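Skarkine Tabletop Service: Frequently Asked Questions

Last updated January 26, 2025

The following answers address the questions most often received by Nonent from laboratories, colleges and product teams considering the Skarkine two-armed robot or the tabletop service offered with it. Customers with a signed agreement should read this page together with their order form. Where the two differ, the order form applies.

General

What is the Skarkine tabletop service?

The service provides a Skarkine robot, an operator and a prepared table for a fixed number of sessions. Customers choose the tasks and the objects. Nonent runs the sessions and delivers the recordings, together with a written log of each attempt. The robot may also be leased without an operator; see "Leasing" below.

Who is the service intended for?

Most customers are research groups and companies that need records of two-handed work with ordinary household objects. The service is also used by teams who wish to try a task on a Skarkine before leasing one. It is not offered for production work, packing or any task carried out to a delivery deadline.

Where do sessions take place?

All operated sessions are held at the Arninside site. Visitors are welcome by arrangement and must sign in at the front desk. Sessions at a customer's own premises are considered only under a lease.

Is the robot autonomous during a session?

This depends on the booking. In a guided session, a trained operator controls both arms throughout. In a policy session, the customer's own software controls the arms and the operator holds the stop control. The two types may not be mixed within one session, as the logs are kept in different forms.

Booking and preparation

How many sessions must be booked?

The minimum booking is two sessions. A standard block is 20 sessions and is priced at a lower rate per session. Unused sessions in a block remain valid until the end of the following October.

How should tasks be described?

Please write each task as one plain sentence, such as "Pick up the bracelet and lay it on the cloth." Longer tasks should be divided into steps. The task form allows up to 13 steps. Rawiri Goodwin reviews all task forms and will return any that cannot be followed as written.

May customers supply their own objects?

Yes. Objects should be sent to Arninside in a sturdy box with a packing list inside. Items without a packing list are set aside until one is received — this is the most common cause of a late start. Customers who do not wish to send objects may select from the Nonent object library, which contains some 300 items.

Which objects are not accepted?

The following are not accepted: glassware, open liquids, food, medicines, live plants, blades of any kind, and anything that is costly or difficult to replace. Toys, packets, small boxes, jewelry of low value, key rings, balls and cloth items are all suitable.

Can flexible objects be used?

Yes. Beads, chains, cords and cloth may all be requested. Customers should be aware that these objects rarely come to rest in the same position twice, and that resetting the table between attempts takes longer. A guided session with flexible objects will therefore contain fewer attempts than one with rigid objects. The session fee is the same.

What surface is used?

The standard table has a padded top. A printed or plain cloth may be laid over it on request, and the customer may name a preferred color. Cloths are changed between sessions only if the task form says so. Customers who require a bare hard surface should raise this before booking.

The robot

Are both hands the same?

Customers should not assume so. Hands are fitted according to the booking, and the order form states which hand is on which arm. If a task depends on a particular hand, please note it in the first line of the task form.

Must both arms be used?

No. Many tasks are written for one arm, with the other held clear of the work. The rest position for the idle arm may be specified. If none is given, the operator will choose one and record it in the log.

Will the table be cleared of other items?

Only at the customer's request. By default, several unrelated objects are placed on the table with the object to be handled. Customers training a policy generally prefer this arrangement. The "single object" option on the task form removes all other items from the tabletop.

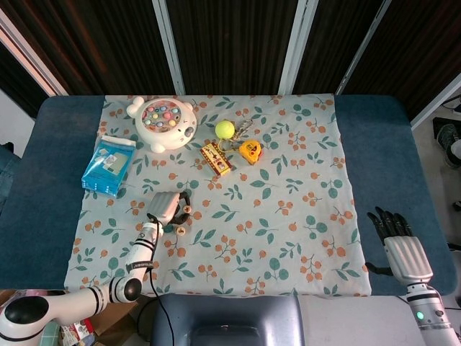

Guided session at Arninside: the left hand holds a beaded bracelet, with other small objects set out on a patterned cloth.

Does the background remain the same?

The panels behind the table stay in place for the length of a block. The floor area around the table is a working space, and boxes, equipment or staff may enter the view. Customers who need a fully controlled background should request the screened bay, which carries a separate fee.

Delivery and data

What is delivered after a session?

Each delivery includes the recordings, the arm and hand positions, and the session log. Files are released through the Jibrin portal. Every attempt is delivered, including those in which an object was dropped or missed, unless the customer asks for these to be held back.

Who owns the recordings?

The customer does, once the invoice has been paid. Nonent keeps one copy for quality review and deletes it on written request. Recordings are not shared with other customers.

What if a session does not follow the task form?

Please write to Rochelle Brunton, Customer Services, with the session number and the step concerned. If the log confirms the error, the session is repeated without charge. A failed grasp alone is not treated as an error.

Leasing

Is training included in a lease?

Yes. Hamish Henare leads operator training, which must be completed before the robot is released. Training places are given to named persons and may not be passed to a colleague without notice.

May leased hands be exchanged?

Hands may be exchanged during the lease by returning the fitted hand to Arninside. Customers should not remove a hand themselves. Cables running along the arm must be left as installed.

Whom should prospective customers contact?

Inquiries about sessions should be addressed to Rochelle Brunton. Inquiries about leasing should be addressed to Shona Trevaskis, Equipment Services. Both may be reached through the inquiry form on the Nonent website.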